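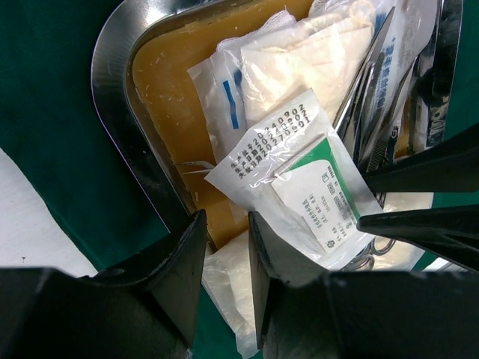 Ploleck is a collection of celebrity gossip posts, each labelled by how firmly it claims to know the thing it's telling you. It was put together from the archive of Brirkadum, an entertainment blog that covered pop groups, soap actors and airport outfits, in rising order of seriousness. The blog closed. Its archive came to me on a USB stick with permission to do something useful with it, and a data card seemed a modest start.

Last edited November 24, 2022.

## What's in it

There are 1643 posts in English, one per row, in a single CSV file. A second file holds reader comments that the blog's editors had pinned to the top of a post, usually because they were kind about the editors.

| Column | What it holds |
|---|---|
| `post_id` | The blog's own numbering, gaps included |
| `headline` | As published, exclamation marks intact |
| `body` | Text only, cut at 2000 characters |
| `section` | Dating, Feuds, Comebacks, Fashion, Other |
| `claim` | One of the four labels below |
| `source_given` | `named`, `unnamed`, `photo`, `none` |
| `followed_up` | `yes` or `no` |

Very few posts run into the 2000-character limit. The ones that do are nearly all recaps of awards evenings, and what you lose is the list of people who thanked their managers.

## The claim labels

- `stated`: the post says it happened. "The pair have split."
- `hinted`: the post would like you to think it happened. "The pair were seen leaving by different doors."
- `asked`: the headline is a question. The body may or may not answer it, and mostly doesn't.
- `denied`: the post reports somebody saying it didn't happen, quite often in a tone suggesting that it did.

A post gets one label only, taken from headline and body together. Where they disagree, the body wins. This matters more than you'd expect, as Brirkadum's headlines were written by whoever was nearest the kettle. "WEDDING BELLS?!" sits on top of a post about a ringtone advert.

## How the labelling was done

Two of us read every post separately in Saber, a small labelling tool that does one thing and forgets where you were if you close the lid of your laptop. We agreed on the claim label for 76 per cent of posts at first reading. The rest we settled by talking, and in a few stubborn cases by one of us getting hungry.

Most of the arguments were over `hinted` and `stated`. A sentence like "insiders are certain" could go either way. Our rule is that certainty borrowed from an unnamed insider counts as `hinted`, however many insiders are said to have it. Rows where we had to talk are marked in `notes.csv`, so you can drop them if you prefer your data untroubled.

The `source_given` column was easier. `photo` means that the post rests on a picture and gives no other source. The photographs themselves aren't supplied: the blog didn't own most of them, and neither do I.

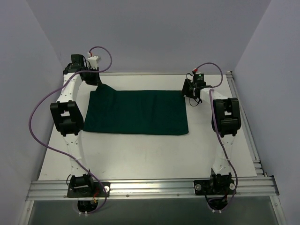
## What was taken out

61 posts were dropped as duplicates. Brirkadum liked to run a story in the morning, let it cool, and serve it again in the evening with a fresh adjective. If only the headline had changed, we kept the earlier one. If the body had changed as well, both stayed in, because watching a rumour put on weight over the course of a day is one of the few pleasures this material offers.

We also removed:

- posts about anybody's children
- posts about illness, unless the person had announced it themselves
- competition pages and ticket giveaways
- a long-running series ranking sunglasses

That last one was a matter of taste and I'd make the same decision again.

Names of the famous remain as published. Names of private people (exes, flatmates, a dentist) have been swapped for `[PERSON]`. If you find one we missed, please open an issue without repeating the name in the title.

## Using it

The files are plain UTF-8 with commas between fields and double quotes around text. Hearts and stars in headlines have been kept. Some spreadsheet programs will turn them into question marks, which then makes every headline look like an `asked`.

A sensible first job is to predict `claim` from `body` alone and then see how much worse you do with `headline` alone. The section column is a tempting shortcut: Feuds leans heavily towards `hinted`, and a model will work that out long before it reads a word.

Please don't use Ploleck to:

- decide whether any rumour is true; the labels record how a thing was said and have no opinion on the thing
- build profiles of the people mentioned
- write more gossip in the same style, of which there is already enough

## Known problems

`followed_up` is weak. A `yes` means that a later post on the same blog links back to the earlier one. Plenty of stories were followed up with no link at all, and several were linked back to purely so the editors could say they'd called it.

Dates are missing altogether. The blog moved to a new host one September and every older post was stamped with the day of the move, so we dropped the column. `post_id` gives you the right order up to the move and a fair attempt at it afterwards.

One writer accounts for a great many of the Fashion posts and had a fondness for the word "sartorial". A model trained on that section will pick this up. It does wear off.

The pinned comments came over from Medska, the comment service the blog used, and the export lost all line breaks. Song lyrics quoted by readers therefore arrive as one long breathless sentence. I tried putting the breaks back by hand and stopped at the second ballad.

## Changes

- **Third release:** duplicates removed; `asked` split off from `hinted`.
- **Second release:** private names replaced; comments moved to their own file.
- **First release:** had the columns in the wrong order. If you still have a copy, the Feuds are under Fashion.

## Licence and credit

The labels and notes are free to use with credit to the Ploleck project. The post text is supplied for research and teaching, by permission of Brirkadum's former owners, who ask only that the blog be described as "much loved". Corrections are welcome through the issue tracker. Requests to restore the sunglasses will be closed.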